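Ticket 968
Queue: Packing line / handling cell
Site: Loledent, returns and repack
Opened by: Danish Qureshi
Assigned to: Alvar Rustad
Opened: 19/12/2019
Priority: 2 (raised from 3)
Status: Closed, with follow-up

Summary

Cell drops or fails to pick long-pile plush. Operators are clearing faults by hand and the count on the Cledo terminal no longer matches the totes.

Reported by Danish Qureshi

Since the soft goods moved over to the cell we get "grip not confirmed" several times an hour on anything with long fur. Short-pile items run fine. When it faults, the cell stops and the stack light goes amber. Whoever is on repack has to leave the bench, open the gate, move the toy, close the gate, reset, and walk back. Second shift has started leaving the gate open and feeding by hand through the gap with the cell in hold. I have told them to stop. I would like a fix before January, when the returns come in.

Also, the terminal logs every faulted pick against the operator who is signed in. Two people have asked me whether this goes on their record. I did not have an answer.

Environment

Handling cell: Rirum, two-finger parallel gripper, flat pads
Controller software: as installed, no local changes
Terminal: Cledo, shared login disabled, individual badges
Faults in the export: 687
Picks in the export: 2000
All faults in the export are code 4, grip not confirmed

Log

Entry 1, Rustad
Pulled the export. Removed nothing. Sorted by item class. Long-pile plush accounts for nearly all of the code 4 entries. The rest are bagged items where the bag slid. No motor faults, no overcurrent, no lost comms. Asked Danish whether the pads had been changed. He says no.

Entry 2, Rustad
On site. Checked pad wear, pad screws and air supply. Screws tight. Supply pressure within the plate value. Ran the gripper open and closed with nothing in it and the position reading was repeatable. Ran it on a cardboard carton, no faults. Ran it on a long-haired bear and got the fault on the second cycle.

Cause as far as I can tell: the confirm step looks at jaw position when the fingers stop. On a carton the jaws stop early and the reading is clear. On fur the jaws keep closing through the pile, and the final position lands close to the "closed on nothing" value. The controller then reports no grip even when the toy is held. On other cycles it closes on fur only, confirms, and the toy slides out during the lift.

Entry 3, Qureshi
Can the confirm step be turned off for plush?

Entry 4, Rustad
It can be. I do not recommend it. With confirm off, the cell will carry on with an empty gripper and count the pick as good. The totes will be short and repack will find out at the end of the shift.

Entry 5, Rustad
Changes made to the plush recipe only:
- Closed threshold moved in so that a compressed limb reads as a grip.
- Closing speed reduced for the last part of the stroke.
- Hold time before confirm increased so the stuffing settles.
- Approach point moved from the body to a paw or foot where the item has one.

The last item makes the most difference. On the body the pads get pile and a fold of fabric. A paw is a compact lump with a known width and the pads can reach both sides of it. It does mean the toy has to be presented with a limb pointing toward the gripper, and the cell cannot arrange that on its own.

Entry 6, Qureshi
So somebody has to lay them out.

Entry 7, Rustad
Yes. One person at the infeed, placing each toy limb first. I know the cell was sold to the floor as removing that position. For this class of item it moves the position upstream. The work is lighter than lifting totes and it can be done seated, but it is paced by the cell and the operator should be able to pause it. I have enabled the pause button on the infeed side. It was wired but not mapped.

Entry 8, Qureshi
Spoke to both shifts. Main objection is pace. They asked for rotation with the repack bench so that no one does a full shift at infeed. Agreed, swap at each break. They also want the fault count taken off individual badges.

Entry 9, Rustad
Second point done on my side. Code 4 now logs to the cell. Operator badge is kept for sign-in and gate access only. Old entries need a request to Oyelaran, who host the terminal data. Danish to send it, as the site contact. 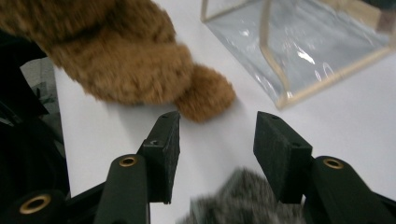

Entry 10, Rustad
Note for whoever maintains the recipe. Fur color has no effect, because the confirm step does not use vision. Pile length and stuffing do. Limp limbs fold out of the pads and will still fault. Do not chase these with a tighter threshold or the cell will start confirming empty grips. Send them to the manual bench.

Entry 11, Qureshi
Ran first shift with the new recipe. Code 4 still comes up, mostly when a toy is laid down sideways. Gate stayed closed between faults. Terminal and totes matched at shift end. Second shift still to report.

Entry 12, Qureshi
Second shift matched too. They asked for a tape line at the infeed to show where the paw goes. Taped it. Request to Oyelaran sent.

Resolution

Recipe change, infeed placement, pause button mapped, fault logging moved to the cell.

Follow-up

Old badge entries: waiting on Oyelaran.
Stool at infeed: on order, Qureshi.
Manual bench cover in January: Qureshi to confirm hours with both shifts.
Pad material with more bite: Rustad to ask Rirum for samples. No date.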